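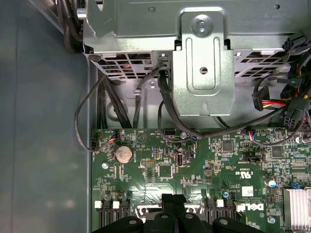
Cell PC with the side panel off, drive cage still in. Coin cell is just below the little white fan header.

Wed 13 August

Cell 2 notes, mostly the controller PC, with a bit about the gripper at the end.

Glenys came by before coffee to say the cell had come up with the wrong date again, which makes the third time this month, and the Iltalex logger won't write a thing when the clock is off (it just sits there looking busy, bless it). So I parked the arm, did the lockout, pulled the side panel off the Dell and had a proper look. I'd been putting this off because of the cabling in there – whoever routed the black bundle beside the drive cage was in a hurry, and I have a nasty suspicion it was me, two summers ago.

Measured the old coin cell once I had it out: 2.67 volts. Not dead but well on its way. New one is from the Jostitz drawer. Please go gently with the holder on this board, push the clip sideways with something plastic and let the cell come up by itself. The fan lead plugs in right next to it and it is very easy to drag that half out with your knuckle and not notice. I checked it twice.

Clock set by hand, boot order put back, and Osman (the cell software, for anyone new reading this) found the arm at the second try. First try it complained about the license dongle, which I had left on the bench. My own fault!

While it was warming up I did the gripper jaws. Wiped both, checked the screws, ran 40 open and close cycles at low force and then 130 at normal. There's a faint tick on opening that I don't love, but Joris Hendriks listened to it too and thinks it can wait until the Wuvora spares arrive. I'd still like somebody to listen again on Friday with the compressor off.

Still to do:
Vacuum the vents and the heatsink fins, I only had the small brush with me.
Tie the cables back so they stay clear of the fan.
Ask Glenys Sayce whether the other two cells have the same age of battery. If so let's just change them all.
Grease the base axis at 400 hours, counter was close when I looked.

Panel is back on, all screws in, lockout tag returned to the hook.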